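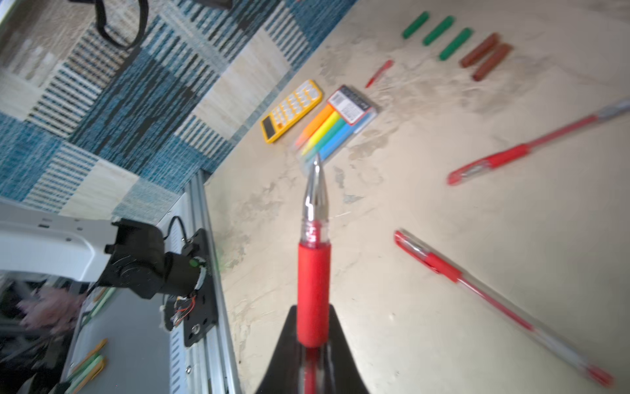
Open day at the Valtinska workshops: gallery

25th September
By the Okside Communications Office

The Okside Centre for Applied Automation opened its workshops on the Valtinska site to the public for the second time this year. The centre received 145 visitors between mid-morning and late afternoon, including school parties, members of local businesses and residents of the neighbouring streets. The previous open day, held in June, was attended by 117.

The programme consisted of 13 short demonstrations, each given by the team responsible for the work. Visitors were free to move between rooms in any order. A printed guide was available at reception, and large-print copies were provided on request.

The greatest demand was for the sessions of the Lumenta project, which studies how a pair of robot arms may be used to handle small everyday articles. For the open day the team had chosen stationery. Pens, markers and highlighters are familiar to every visitor, and their slim, smooth barrels present a fair test of a gripper. A pen that is easily picked up by hand must be approached by a machine at a suitable angle and held firmly enough to stay upright without being damaged.

Each Lumenta session was followed by a period for questions. Visitors asked how the arms are kept from striking one another, what happens when an article is dropped, and how long a new task takes to prepare. Several teachers asked whether the work could be shown in schools. The centre is considering this and will write to those who left their details.
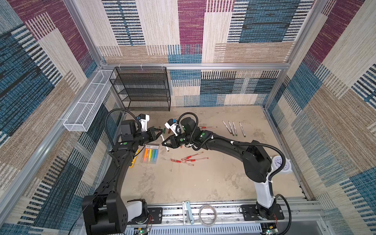

Lumenta demonstration, Valtinska workshops. The two grippers meet over the table, the right one holding a white marker, with red-gripped pens and a pack of highlighters among the articles set out below.

The arms are mounted on a rail along the front of the enclosure and carry cameras at the wrist. Members of the team explained to visitors that the view from the wrist is of particular use when a gripper is close to an article, as the arm itself may then hide it from other positions.

In the adjoining room, staff of Reltau, the centre's partner in the project, gave a talk on the design of gripper fingers. The room seats 60 and was full on both occasions. Visitors who were unable to obtain a place may ask for a copy of the speaker's notes by writing to the address at the foot of this page.

Younger visitors were invited to try a simple hand-operated gripper at a bench near the entrance. Children under 12 were accompanied by an adult throughout, in keeping with the rules of the site.

The centre thanks all those who attended and those who completed a comment card. A number of cards mentioned the shortage of seating in the corridor and the lack of signs from the car park. Both matters have been passed to the site office. The date of the next open day will be published on the events page once it has been agreed with Reltau.

Contact: Okside Communications Office, Valtinska site | © Okside Centre for Applied Automation | Back to top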